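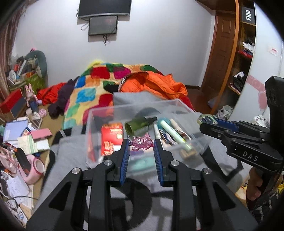 Primstead Residence Program
Speaker notes: Keeping Small Things in a Shared Bedroom
Presenter: Brittany Hiebert

Good afternoon, and welcome. Allow 3 minutes for late arrivals.

The subject today is the storage box. Residents receive one at move-in, and our July survey drew 86 replies on how it is used. Most people put writing supplies in it first. Pens, markers and a highlighter belong together, and a clear box lets the owner find them without tipping everything onto a blanket.

Next point - mixed contents. A spray bottle on its side next to stationery is a common sight. Ask the audience where they would keep theirs. Our guidance is to store bottles upright, on a shelf.

Keychains and charms may stay in the box. Personal items are welcome, and staff should not ask a resident to remove them.

Move on to larger surfaces. Clothes on the floor near a doorway should be picked up first, as the exit must remain clear. Books and magazines stacked on a beanbag chair come second. Bedding can wait until last.

Pause for questions. Kamil Šindelář will take those on shelf units. Requests for a second box go to Room 313.

Related items
Folding for Open Shelves
Move-In Checklist, Zastley House
Shared Rooms: Quiet Hours

Contact the Residence Office | Copyright Primstead | Back to top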